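Is a "smart" storage bin worth it?

Zemham wants $56 for its new pantry bin, up to 22 percent bigger inside than the old one, according to the box. I have my doubts. Bigger than which old one? The label doesn't say, and the store clerk couldn't tell me either.

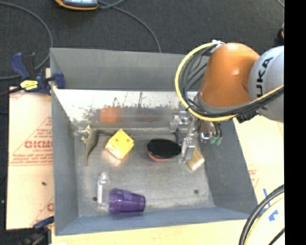

Storage makers love to quote volume and skip the shape. Sloped walls, like those on the gray bin here, give you a wide top and a smaller floor, so jars that fit at the rim may not fit at the base. Measure the bottom before you pay. Norkura sells a plain one for $13, and I'd want a good reason to spend more.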